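Robot Teleoperators, Day Shift and Evening Shift
Plullier, Ludimholm site

Posted November 2021
Type of position: hourly, part-time or full-time
Openings: several on both shifts

About the work

Plullier is hiring people to operate two-armed robots by hand and record what they do. You stand at a control station, hold a pair of handles, and move them. The robot arms on the other side copy your movements. When you close your hand, the gripper closes. Each time you carry out a task from start to finish, the computer saves a recording, which we call an episode. The episodes are used to train the software that will later run the arms without a person at the controls.

The tasks are small and take place on a tabletop. Most of them involve trays, containers, cloth, small parts and household items. A typical instruction might read "pick up the part with the left arm, pass it to the right arm, set it in the tray." You would do that many times in a day, with the items moved to a new starting place each time. A single episode lasts from a few seconds to a couple of minutes.

This is hands-on, repetitive work. People who do well at it tend to be patient and like getting a physical task right. If you have spent time sewing, soldering, doing nails, packing orders, playing an instrument or building models, you already have most of what we need. You do not need to know how to code and you do not need a degree.

What you will do

Run the arms through assigned tasks and record episodes, normally 2 tasks per shift.

Reset the table between episodes. The task sheet tells you how far to move the items and which ones to swap out.

Mark each episode as good, bad or unsure. A dropped item does not always make an episode bad. Some tasks ask you to drop something and recover it, and the sheet will say so.

Write a short typed instruction for tasks that do not have one yet.

Check the wrist cameras at the start of your shift and after every break. Wipe the lenses with the cloth provided and compare the view to the reference picture on the monitor. If the fingers are not where they should be in the view, stop and tell the shift lead before recording anything.

Check the gripper fingers for wear, and report any that are chipped or do not close evenly. Operators do not change fingers themselves until they have been shown how.

Fill out the log at the end of the shift. It has a box for anything strange, and we read it.

Hand guiding

Some recordings are made by hand guiding instead of remote control. In this mode the arm is put into a light hold and you take it by the wrist and move it through the task directly. We use it for slow work where the angle matters, such as sliding a part under a clip or lining up the edge of a lid. It takes more arm strength than the handles do. Tell us if you would prefer not to do hand guiding. There is enough remote control work for people who only want to do that.

Training

The first two weeks are paid training at the full hourly rate. You start with one arm and foam blocks. Most people find the first few days frustrating. Depth is hard to judge at first, and you will close the gripper on air quite a lot. By the end of the first week you will be using both arms.

At the end of training you record a set of 63 practice episodes across several tasks, and a shift lead goes through them with you. If the set is not good enough, you get more practice time and record another one. We have only rarely had to let someone go at this stage.

One habit we spend a lot of time on in training is moving smoothly. New operators tend to pause while they think, then rush. The software learns the pauses along with everything else. We would much prefer a slow, steady episode to a quick one with stops in it. There is no bonus for speed and no ranking board.

Requirements

You must be 18 or older and allowed to work in the United States.

You must be able to stand for up to an hour at a time. Stools are available at most stations, and two stations are set up for seated use, including from a wheelchair.

You need steady use of both hands. Left-handed operators are welcome. We are short of them.

Your eyesight should be good enough, with glasses or contacts if you use them, to see small items on a table from an arm's length away.

You should be able to read and write simple instructions in English.

You need to be comfortable following a written sheet exactly, and comfortable saying so when the sheet makes no sense.

Helpful but not required

Experience with remote-controlled equipment of any kind, including cranes, drones and camera rigs.

Experience in a lab, a warehouse, a repair shop or a kitchen.

Past data labeling work.

Hours

Day shift runs from 8:00 a.m. to 4:00 p.m. Evening shift runs from 4:30 p.m. to 9:30 p.m. Part-time operators work at least three shifts a week. Schedules are set two weeks ahead. You may trade shifts with another operator as long as both of you are trained on the same station.

At the controls, we work in blocks of fifty minutes followed by ten minutes off, and the ten minutes are paid. Please take them. Sore wrists and shoulders are the main complaint in this job, and they come from skipping breaks and gripping the handles too hard. Day shift also has a half-hour lunch, which is unpaid.

Pay and benefits

We pay by the hour and never by the episode. The rate is given in writing before the interview, and evening shift is paid more. Operators who stay past ninety days get a one-time payment of $500. Full-time operators get health coverage from the first of the month after they start, plus paid holidays and sick time. Part-time operators get sick time.

There is some room to move up. Both of our current shift leads began as operators, and one former operator now writes the task sheets.

The place

The Ludimholm site is one floor with the robot stations in the same open room as the desks. Engineers work a few steps away from the tables, and they will sometimes come over to ask how a task feels or to change a setting. It is an indoor, climate-controlled space and the noise is low, mainly fans and arm motors. You may listen to music in one ear while recording. Phones stay off the table.

The arms move only when someone is at the controls or when an engineer is running a test. Each station has a stop button within reach of the operator, and you will be taught to use it on your first day before anything else. Long hair is tied back, and loose sleeves and bracelets come off for hand guiding.

Parking is free behind the building. The 821 bus stops across the street, though the last one leaves before evening shift ends, so evening operators should plan for another way home.

Privacy

The cameras on the arms and above the tables record while an episode is running. They may pick up your hands and, at some angles, people in the background. You will be asked to sign a consent form for this before training. We do not record sound. The recordings are shared with our project partners, Kurar and Yadav, under the same terms, and your name is not attached to them. Episodes carry an operator number only.

How to apply

Apply through the form on our jobs page or drop off a paper application at the front desk on any weekday before 4:00 p.m. We do not need a resume, but you can include one. Please tell us:

Which shift you want, and how many days a week.

The earliest date you could start.

One thing you do or have done that takes careful use of your hands. A few sentences is plenty.

Whether you have any needs we should plan for at the station, such as seating height or screen size.

We answer every application within ten days. If it looks like a fit, we will invite you in for a one-hour visit. The visit is paid. You will talk with a shift lead for a while and then try the arms yourself. We do not score the tryout. It is there so you can find out whether you like the work before you agree to anything.

If you applied earlier and did not hear back, please apply again. We changed forms in the fall and some applications were lost.

Plullier is an equal opportunity employer. Applications stay open until all positions on both shifts are filled. 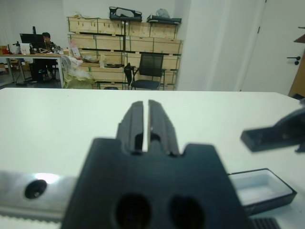
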